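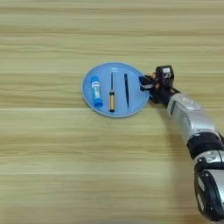

Jotier Introduces Shallow-Plate Format for Shared Workbench Tools

Jotier, a supplier of small-parts storage for offices, repair counters and school workrooms, has released Stellitz, a range of round rimmed plates intended to hold the hand items in frequent use at a shared table. The range ships to trade customers from June and replaces the company's Ezeani divided tray, which will remain available until current stock is sold.

The Ezeani tray assigned one compartment to each item. Customer returns and service notes showed that the compartments were seldom used as planned. Thicker items such as glue sticks were placed across two compartments, and short screwdrivers were stored on end, where they tipped when the tray was moved. Stellitz omits the dividers. A raised rim keeps pens and other round-bodied items on the plate, and the open base allows items of different thickness to lie side by side in the same direction.

The recommended load is three items: one adhesive, one driver and one writing instrument. A light blue plastic plate set out with a glue stick, a small screwdriver and a dark navy pen on a light wooden table corresponds to this basic arrangement. Items are laid parallel, front to back, with the thickest at one side. Jotier advises against stacking items on the plate, as this hides the lower ones and slows the check at the end of a shift.

"The older tray was designed around the drawer it went into," said Oluwatosin Fashola, product manager for bench storage at Jotier. "Most of our customers leave the tray on the table all day. We wanted a part that could sit in the working area and be slid aside with one hand."

Stellitz was evaluated over 10 weeks at Gaviro, a repair and assembly workshop with 19 shared benches. Each bench received one plate with the three-item load. The previous arrangement, a central rack on the end wall, was kept in place for larger tools. During the evaluation, bench users recorded 290 retrievals of small items from the central rack, most of them for driver sizes not included on the plates. Jotier has used these records to prepare a loading guide, supplied with each carton.

"Glue caps and pen caps were our main problem," said Ikechukwu Ajayi, workshop supervisor at Gaviro. "People put a pen down on a bare bench and it rolls under something. With the plate there is one place to look. We still lose pens, but fewer."

Plates are sold in cartons of 13. Twelve are intended for use and one is a spare – the same packing quantity as the Ezeani tray, so existing shelf labels and reorder codes do not need to be changed. The plates may be wiped with a damp cloth and mild soap. They are not intended for solvents, hot tools or uncapped adhesives.

Trade customers with open orders for the Ezeani tray may convert them to Stellitz without charge before dispatch. Requests should quote the original order number and the number of cartons required. Samples and the loading guide are available from the Jotier trade desk.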